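The Long Wait on Mateos Street

Rocío Arrieta got the letter in May. Hernia repair, non-urgent, place 141 on the list. She stuck it on the fridge under a magnet and went to work. Bakery, four in the morning, trays of rolls. Lifting, mostly.

Her sister told her to call every week. She called every week. Same hold music. Same polite "we have you down."

A town of 2,009 people, one hospital, and it's a 12 mile drive to get there. The bus quit running before she moved here. So people swap rides, swap dates, swap advice over the counter at the bakery. Who got bumped. Who got in early becuase somebody else had a cold.
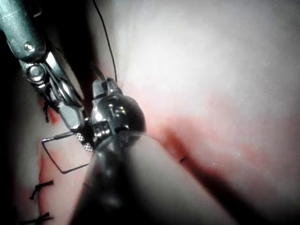

A curved needle and a needle driver during suturing.

Julián Figueroa waited nearly all winter for his gallbladder. Lost weight, lost his roofing season too. "You can't plan anything," he says. "Not a job, not a trip. I bought no plane tickets, nothing." His boss held the spot open. Other bosses dont.

Consuelo Lozano runs the scheduling desk. Two phones, one chair that squeaks. She wants the list posted online, names off, numbers only, so folks can see it move. The hospital says it's looking into that.

Rocío is at 88 now. She has traded the heavy trays for the register, less pay, and she's packed a bag. Slippers, charger, a paperback. It sits by the door.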